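2023-11-30

Natural dye bench, madder run, second attempt

Okay, I am very happy with this one! The chalk did it. Last time I used straight tap water and got that sad salmon color on everything, and Kazimiera kept saying our water is too soft for madder and I kept nodding and then not doing anything about it. Today I put a good pinch of chalk in the soak and the wool came up a proper brick red, the kind I've been chasing all fall.

Fiber: the Zapata singles, fingering weight, 63 g in three little skeins. Scoured yesterday with the plain soap, rinsed until the water ran clear, left in the bucket overnight so they were wet all the way through. I did skip that once in the summer and the middle of the skein stayed white where the tie was, so, never again.

Mordant: alum at 12 percent of dry weight, no cream of tartar this time. I wanted to see the red without it pulling toward orange. Brought it up slowly, held it an hour, let it cool in the pot. I'd like to try leaving the mordanted skeins damp in a bag for a few days before they go in the dye (Songül swears by this, her reds from the old Iltent roots were gorgeous, and she let hers sit nearly a week) but I got impatient.

Dye: ground madder from Horketti, equal weight to the wool. It smells fantastic, like a barn and a spice drawer at once. Soaked it in warm water with the chalk for most of the morning. First soak water got poured off and saved in the big jar because it's full of the yellows and browns, and it would be a crime to throw it out when it makes such a nice tan on cotton.

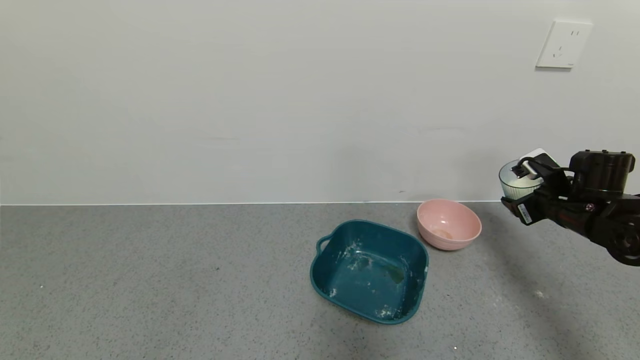 Heat is the whole game with this stuff. I kept the pot at 60 C and checked it constantly, and the one time it crept up to 68 I pulled it straight off the burner and stood there fanning it with a clipboard. Anything hotter and the browns come out of the root and sit on top of the red. 47 minutes in, the first skein already looked like rust, and I nearly took it out then, but I left all three for the full two hours and I'm so glad.

Skein A: out at two hours, rinsed, drying. Brick red, a bit of orange where it caught the light by the window.

Skein B: left in the pot to cool until late afternoon. Deeper, closer to a dark tomato. My favorite! If I could get this every time I'd make a whole blanket of it.

Skein C: same as B, then ten minutes in a very weak iron dip. I used far less iron than the old recipe card says and it still went to a plummy brown almost at once, so the card is wrong or whoever wrote it liked black. Crossed it out and wrote 1 percent in pencil. The wool feels slightly harsher than the other two. Wait until it's dry before deciding.

Exhaust bath: there was plenty of color left, so I threw in the scrap silk and a handful of the unspun fleece. Silk is a soft coral, really lovely and very even. Fleece felted a little on one side, my fault for stirring it like soup.

pH strips say 7 at the start and a touch above after the chalk. The strips are old. Somebody order more before we do the cochineal, it's going to matter a lot more there.

Lightfastness: cut a short length off each skein and wound them on card, half under foil, taped to the south window next to the weld and the onion skin. I'll look at them at the end of December. The onion skin has already faded to nothing much. The weld is holding up beautifully, which makes me want to overdye some with indigo and get a green that lasts.

For Kazimiera: you were right about the water. I've put the chalk on the shelf above the scale, in the jar with the blue lid. Could you write up what you did with your fermented madder vat? I found your page from the spring but it stops after day four and I'm dying to know how it ended.

For Songül: the small Ruker scale is drifting again. It read 63 for the skeins and then 61 when I put them straight back on. I went with the first number since it matched the yarn label.

Next: same again with the skeins rested damp after mordanting, nothing else changed. Then half the madder, same wool, to see how far a jar really goes. Spent root is in the mesh bag on the drying rack, don't toss it, I want one more pink out of it.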